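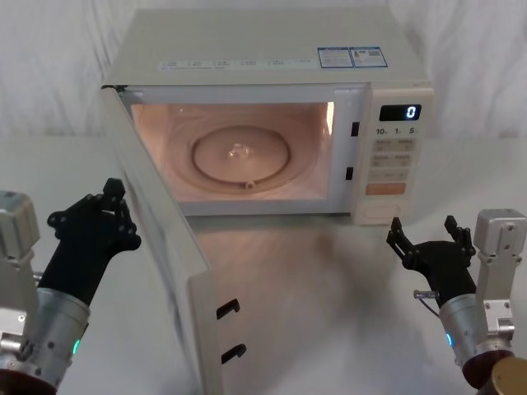 Cikora extends repair and reuse scheme for small kitchen appliances to Petthorpe

PETTHORPE, November. Cikora, the appliance refurbishment company, has opened a second intake site at the Parnelach trading estate in Petthorpe. The site accepts microwave ovens, kettles, toasters and slow cookers from households and landlords, tests them, and returns those that pass to use through housing providers in the area.

The opening follows a trial at the company's first site, during which 1245 appliances were received. Microwave ovens formed the largest single group. The most common faults were failed door switches, blown fuses and worn turntable couplings, all of which can be put right with standard parts.

Intake at Petthorpe is by booked slot. Each item is given a job number at the counter and placed in one of two streams, depending on whether the supply lead and plug are intact. Items with a damaged lead are not powered until the lead has been replaced. Appliances with a cracked housing, a bent door or signs of burning inside the cavity are not repaired and go directly to parts recovery or recycling.

Microwave ovens follow a separate procedure. The high-voltage capacitor is discharged before the casing is removed, and work inside the casing is limited to technicians who have completed the company's own training. After repair, each oven is checked for leakage at the door seal, the hinge side and the vents, and is then run under load with a measured quantity of water. An oven that fails the leakage check is withdrawn and is not offered for a second repair.

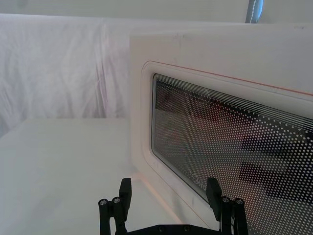
Electrical safety testing is carried out under contract by Van Dijk, which also calibrates the leakage meters and keeps the test records. Records are held against the job number for 6 years. A printed copy of the result is supplied with every appliance that leaves the building, together with a short sheet on safe use and cleaning.

Refurbished appliances carry a guarantee of 3 months. Faults reported within that period are dealt with by exchange where stock allows, and otherwise by repair. The guarantee does not cover glass turntables, roller rings or damage caused by running an oven empty.

Housing providers may order in lots of up to 40 units. Orders are made up by type and rated power, and mixed lots can be supplied on request. Delivery is made to one address per order. Private sales are not offered from the Petthorpe site at present.

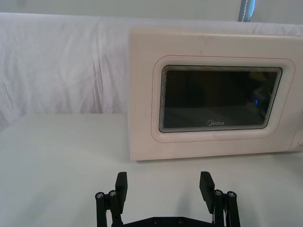

NOTES TO EDITORS

1. Cikora repairs and resells small household appliances. It does not handle refrigeration equipment, washing machines or televisions.

2. Commercial microwave ovens and built-in models are outside the scheme. Owners should contact the original supplier.

3. Donated appliances should be empty and wiped clean. Turntables should be wrapped separately and handed in with the oven. Missing turntables do not prevent an item from being accepted.

4. Booking for intake slots is through the Cikora website. Requests for trade accounts should be marked "Petthorpe lots" and sent to the sales office.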